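27 Aug 2023
Bench notes, red batch (Hetumitz recipe, second pour)

Gelatin stock weighed out at 409 g and made up to 1000 g with water, red color added last. Stirred until clear, then left covered for 7 minutes before pouring. The Gaber molds were used again, mixed shapes in one tray.

Pour was slower than last time. Surface skinned over near the end of the tray and had to be broken with the spatula. Next time split the stock into two 500 g lots and keep one in the bath.

Demolding: corners released cleanly after chilling. The long bars needed a thumb from behind. No oil used on this tray — the Monari oil left a film in the first pour and I do not want it back.

Moved pieces to the white surface for checking. Red shows well against it, and any haze or trapped air is easier to find than on the steel.
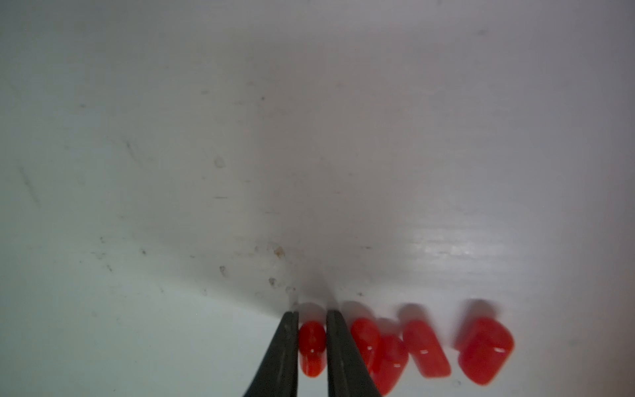
Red pieces on white, second pour. Shapes mixed, corners rounded.

Highlights are glossy on the bar shape. Keep the pieces apart on the tray — they tack together if they touch overnight. Bivik sheet to be updated with the new weights. Repeat with the November stock if the color holds.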